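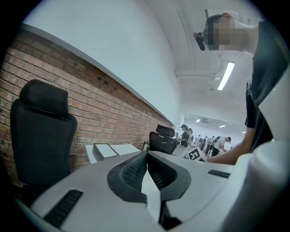 Before you press record: house rules for hand-held gripper sessions

Most bad demonstration data is made by good people in a hurry. We went back through 1,048 episodes collected at our Fosatby site and threw out 314 of them, and hardly any of those failed in an interesting way. Somebody bumped a marker. Somebody answered a question mid-grasp. The rules that follow came out of that week, which I don't recommend as a way to spend May.

They assume you have a hand-held gripper with a camera on it, a head camera if your protocol calls for one, and a desk you are allowed to clutter.

Setting up

1. Wipe the finger pads and look at them. Soft pads tear at the ridges first, and a torn pad grips beautifully until the one object you care about.

2. Put the marker down on something flat and leave it alone. If it moves, even a little, even if you put it back "exactly where it was", redo the calibration. You did not put it back exactly where it was.

3. Keep the gripper's vents clear. Tape, sleeves and sticky notes all count as blockages.

4. Tighten the head strap until the camera stays put when you look straight down, then loosen it by one notch. You'll be wearing it a while.

5. Push the chairs back. A chair you are not sitting in will still find your hip.

During the take

Start with the gripper open and still for 2 seconds. Finish the same way. It feels silly and it saves whoever trims the files a great deal of squinting.

Move at the speed of someone who has done the task before. Slow motion teaches slow motion.

One hand works the gripper. The other stays out of the way unless the task sheet says both. Steadying the cup with your free hand is a kind thought, and the robot won't have one – a free hand, I mean.

If you drop something, finish the take and mark it as a drop. Don't snatch it up and carry on as though we all imagined it.

People in the room

Shared rooms are normal and fine, with a few conditions. Anyone who could end up in view is told before recording starts, and faces are blurred before files leave the building. The Tarnon office does this on the way out of the door; we do it the same evening, after they had to redo a batch. Screens, badges and mail get turned over or put away.

No talking to the operator during a take. Waving is also talking.

Afterward

Watch the first take before you record the second. Treltent, our logging tool, will happily tell you a file is complete when the lens was covered by a thumb from end to end.

Write the note while you still remember it. "Weird" is not a note. "Take 11, left pad slipped on lid" is a note.

Charge the gripper. The Tzanetos checklist has this as the last line and so do we, and it is still the line most often left blank.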